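Lottery syndicate

A lottery syndicate (you'll also hear pool, group play, or in our building just "the lotto") is a bunch of people who put money together, buy more tickets than any of them would alone, and split whatever comes back. I've been running one for years, so this entry leans on what I know, and I've tried to flag where it's only my opinion.
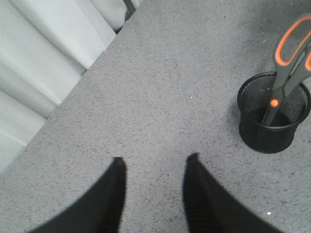

Senga Ritchie wrote in after the first version of this page to say I'd made it sound like a hobby, when for her lot at Flidgate it was closer to a standing order, and that the bit people really need is what happens when someone forgets to pay. Fair point, Senga! I've moved that section up.

Missed payments

More syndicates fall out over this than over anything else. Somebody goes on holiday, or has a thin week before payday, and the person buying the tickets covers them out of kindness. Then the numbers come up. Is the missing person in or out? If you've covered for them before and they've always paid you back, they may well feel they're in, and so might a court. If you haven't, the others will want them out, sometimes very loudly.

My group's rule is that money has to be in by Friday teatime or you're not in that week's draw, full stop. You can pay ahead (I do, because I'm forgetful) and a few of us are paid up to December. Senga's group does it the other way round and keeps a float, so a late payer is covered for up to three draws and then dropped. Both work. What doesn't work is having no rule and making one up on the night.

How the shares are worked out

The usual way is equal stakes and equal shares. Ours is 5 people at £5 each, and if anything comes back it's cut five ways. Easy.

Unequal shares are allowed too, and some groups like them. Say one person puts in double, they get double back. I find it a faff, and you have to be much stricter with the records, but it suits families where one person is keener than the rest.

Small wins are their own little problem. Splitting a few pounds between five people is silly, so most groups roll it into the next lot of tickets. Do ask first, though. We had a grumble over that early on, from a person who'd assumed it was all being saved up for a Christmas meal.

The manager

Every syndicate needs one person to collect the money, buy the tickets, keep them safe and check them. It's not a hard job but it does go on and on. In most places the word is manager, though the group at Matheson say "holder", and I've also heard "banker", which sounds a bit grand for somebody with an envelope.

If you take it on, send everyone the numbers before the draw. I take a quick snap of the tickets and put it in the group chat, which has saved me from a good few "did you remember?" messages. Buying online is simpler still, as the tickets sit in the account and can't go through the wash.

The written agreement

You can run on trust, and plenty of people do, but I'd write it down. Ours fits on one side of paper. It has the names, the stake, which draws we play, the cut-off, what happens to small wins, what happens if somebody leaves or dies, and whether we'd want publicity. Everyone signs and everyone gets a copy.

That isn't just fussiness. In Britain a lottery prize isn't taxed when you win it, but money you give away afterwards can be looked at for inheritance tax. A dated agreement made before the win helps show the others are being paid their own share and aren't getting a present from you. For a big win, please speak to a proper adviser and don't rely on me.

Does it improve your chances?

Yes and no. More tickets means more chances of the group winning something, and that part is simple sums. But you're sharing the prize, so what you can expect back for each pound is the same as it ever was, and that's less than a pound. What you do get is more frequent small wins and more company, and for me the company is most of it.

Ready-made syndicates

There are also firms that sell you a place in a group of strangers. Garero and Lorum are the two I get asked about. I was with Lorum for 13 weeks and had no trouble, but a slice of what you pay goes on running the thing, so less of it ends up as tickets. Read how the fee works, find out who is actually holding the tickets, and check how to cancel before you hand over your card details.

Leaving a syndicate

Tell the manager in writing, even if it's only a text, and get a reply saying which draw is your last. Anything paid ahead should come back to you. You've no claim on wins after that date, even if they're playing the numbers you picked (my sister's birthday is still in ours, and she left ages ago).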